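Mastum Two-Arm Robot Rental: Frequently Asked Questions

We use cookies to remember your region and to count visits to this page. By continuing to browse you accept our use of cookies. Accept | Settings

Last updated August 3, 2022

Mastum rents a two-arm upper-body robot with multi-fingered hands to labs, colleges and product teams. The answers on this page cover the standard rental. 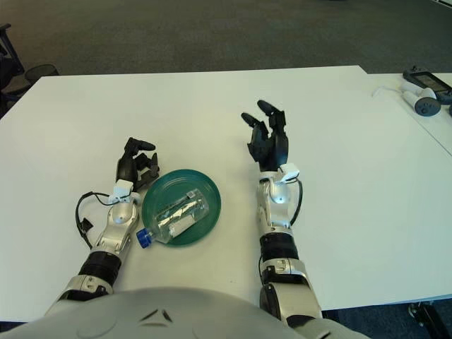
Rentals run by the month. Most customers start with one month and extend once they know how much bench time they need. If your question is not covered, write to the rentals desk and include your order number if you have one.

What is included in the rental?

The robot torso with both arms and both hands, the stand, the control computer, a set of hand controllers for teleoperation, all cables, and a spare set of fingertip covers. The Gerkholm control software is already installed and licensed for the rental period.

What do I need to provide?

A level floor, a sturdy table, a grounded wall outlet and a wired network connection. Tables are not part of the rental. A matte white or light gray top works well with the head camera. Shiny tops cause glare, and glass tops should be covered.

How much does it cost?

The monthly rate depends on the region and is shown on your quote. Delivery and pickup are billed separately. There is a one-time setup fee of $823, which covers unpacking, calibration and the training session. The setup fee is not charged again if you extend.

How long does setup take?

Our technician needs one working day. Calibration is done in the morning and training in the afternoon. Please have the table in place before the technician arrives.

How many people can be trained?

Up to 5 people per session. Each person gets time on the controllers. Extra sessions can be booked through the rentals desk.

What objects should we start with?

Use light things that will not break. A plastic drink bottle with the cap on is a good first object, and so is a shallow dish with a raised rim. A bottle lying on its side is harder to pick up than one standing up, so save that for later. Keep open containers of liquid away from the hands and the wrist modules. They are not sealed.

Can the hands pick up small parts?

They can hold pens, caps and similar items. They are not suited to screws, coins or sheets of paper lying flat. If your work is mostly small parts, ask about the Barbier two-finger grippers, which fit the same wrist mount. The swap takes a technician visit.

How much can each arm lift?

The limit depends on the reach and is printed in the load chart in your manual. The software stops the arm if the limit is passed. Do not turn this check off.

Do I have to worry about the wrist cables?

Yes. Leave enough slack for the wrist to turn fully, and check both arms before each run. A loop of cable lying on the table can catch on an object. Clips are in the accessory box. Damage from a snagged cable is charged as a repair.

Can we use our own software?

Yes. The control computer accepts commands over the network, and sample code is on the drive that ships with the robot. Support for your own code is not included. Recordings can be exported in the open Jelau format or as plain text files.

Who owns the recordings?

You do. We erase the control computer when it comes back, so copy everything before pickup. We cannot recover files after that.

Is it safe to stand next to the robot?

Stay outside the marked reach area while the arms are powered. The emergency stop must be within reach of the operator at all times. Anyone under 18 must be supervised by a trained user.

What if something breaks?

Press the stop, leave the robot as it is and call us. Normal wear is covered. Drops, spills and collisions are not, unless you took the damage plan. The plan has to be added before delivery.

Can I cancel?

You can cancel without charge up to 23 days before delivery. After that, the setup fee is kept.

Can I buy the robot after renting it?

Yes. If you order within 37 days of the end of your rental, one month of rent is taken off the price. This offer has applied to all rentals since April.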